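Foire aux questions - Jeunes reporters en région

Vous avez entre 13 et 19 ans, vous avez quelque chose à dire sur votre quartier et vous envisagez de le faire devant un micro. Vos parents, eux, envisagent surtout de nous écrire. Cette page répond aux courriers des deux camps.

Qui peut proposer un sujet ?

Tout jeune de 13 à 19 ans qui habite, étudie ou travaille à Prustcombe ou dans les communes voisines. Seul, à deux ou en groupe de six au maximum. Au-delà de six, l'expérience montre que deux personnes travaillent et que les autres tiennent le sac.

Il n'est pas nécessaire d'avoir déjà filmé quoi que ce soit. Il n'est pas nécessaire non plus de vouloir devenir journaliste. Nous avons eu de très bons reportages signés par de futurs plombiers.

Quel genre de sujet retenez-vous ?

Un sujet qui vous concerne directement et qui se passe près de chez vous. La cantine, le prix du permis, le skatepark fermé en janvier et jamais rouvert, le fait qu'on vous suive dans les rayons dès que vous entrez à trois dans un magasin. La faim dans le monde est un problème sérieux, mais il est difficile de la traiter en trois minutes depuis le parking du gymnase.

L'an dernier, nous avons reçu 173 propositions. Nous en avons accompagné 32 jusqu'à la diffusion. Si la vôtre n'a pas été retenue, vous pouvez la représenter, de préférence en changeant autre chose que le titre.

Comment se déroule un projet ?

Comptez trois mois, vacances comprises.

Premier rendez-vous : vous racontez votre sujet à une journaliste de l'équipe, qui vous demandera pourquoi, puis encore pourquoi. Ce n'est pas de l'hostilité.

Écriture : vous choisissez un angle, vous listez les personnes à rencontrer, vous leur écrivez vous-mêmes. Nous relisons les courriels. Nous corrigeons « wesh ».

Tournage : une journée, parfois deux, avec un cadreur de la société Bednarek, qui connaît bien la région et ses averses.

Montage et diffusion : vous êtes présents au montage pendant une demi-journée au moins. Le reportage passe ensuite dans le journal régional du soir et reste en ligne.
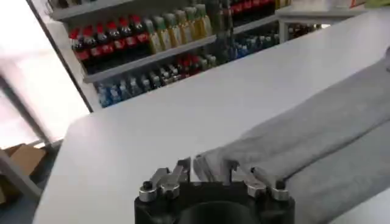 Est-ce que cela coûte quelque chose ?

Non. L'accompagnement, le matériel et le tournage sont gratuits. Les trajets en bus ou en train sont remboursés sur présentation des billets, les vrais, pas une photo floue du quai. Le repas de midi est fourni le jour du tournage. Il s'agit d'un sandwich. Les régimes particuliers sont à signaler au moins une semaine avant - le sandwich change alors de contenu, mais il reste un sandwich.

Est-ce que c'est payé ?

Non plus. Vous recevez une attestation, une copie du reportage et, selon les familles, un appel de votre grand-mère.

Faut-il l'accord des parents ?

Oui pour les moins de 18 ans, par écrit, signé avant le tournage. Le formulaire existe aussi pour les camarades mineurs que vous souhaitez interroger. Une signature imitée se voit très bien, surtout quand elle est imitée au même stylo que le reste.

Comment s'habiller pour passer à l'écran ?

Comme d'habitude, à quelques détails près. Évitez les rayures fines, qui se mettent à danser à l'image, et le blanc éclatant. Évitez aussi les gros logos : nous ne faisons pas de publicité et nous n'avons pas envie de passer l'après-midi à coller du ruban adhésif sur votre poitrine. Un pull uni fait très bien l'affaire. Apportez un haut de rechange si vous mangez le sandwich debout.
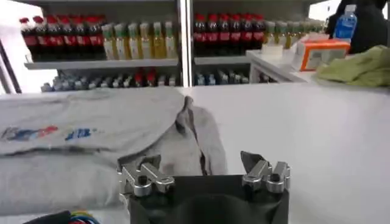 Vêtement gris clair avec motif imprimé bleu et rouge.

Je bafouille quand je parle en public. Est-ce grave ?

Non. Rien n'est en direct et tout se recommence. Notre record est détenu par une phrase de neuf mots, obtenue au bout d'une matinée, et à l'antenne elle est impeccable. Si vous ne voulez pas apparaître du tout, vous pouvez écrire, préparer les entretiens, prendre le son ou lire le commentaire sans être vu.

Peut-on critiquer la mairie, le lycée ou la compagnie de bus ?

Oui, à deux conditions : que ce soit vrai et qu'on leur ait demandé leur avis. La personne mise en cause a toujours la possibilité de répondre. Elle répond souvent qu'elle est très attachée à la jeunesse. Vous apprendrez à poser la question une deuxième fois.

Nous refusons en revanche les règlements de comptes. Un reportage consacré à un seul professeur, désigné par sa matière et sa coupe de cheveux, n'est pas un reportage.

Qui décide de la version finale ?

Vous choisissez le sujet, l'angle et les personnes interrogées. La rédaction a le dernier mot sur l'exactitude, la durée et le droit. En cas de désaccord, on discute, et la durée gagne presque toujours. Un texte de 2000 mots ne tient pas en trois minutes, même lu très vite.

Combien de temps le reportage reste-t-il en ligne ?

Cinq ans. Pensez-y avant de choisir votre coiffure. Si la présence de votre nom ou de votre visage vous pose un problème plus tard, écrivez-nous : nous examinons chaque demande et nous pouvons retirer un nom, flouter une image ou, dans certains cas, retirer le sujet.

Mon lycée peut-il participer en tant que classe ?

Oui, par l'intermédiaire des ateliers Caltamen, qui ont lieu au premier trimestre. La classe travaille sur plusieurs idées et un seul groupe poursuit jusqu'au tournage. Les enseignants sont les bienvenus, y compris quand ils ont une opinion sur le cadrage.

Les locaux sont-ils accessibles ?

La salle de montage se trouve au rez-de-chaussée du bâtiment Kusetti, sans marche. Les toilettes adaptées sont au fond du couloir à gauche. Pour un interprète en langue des signes ou tout autre aménagement, indiquez-le dans le formulaire. L'ascenseur mène aux bureaux de la direction, où vous n'aurez rien à faire.

Comment envoyer ma proposition ?

Remplissez le formulaire en ligne : dix lignes sur le sujet, deux sur vous, un numéro où l'on décroche. Vous pouvez aussi envoyer un message vocal de deux minutes. Nous répondons à tout le monde dans un délai d'un mois, un peu plus en été. Regardez aussi dans les courriers indésirables, c'est là que nos messages aiment passer leurs vacances.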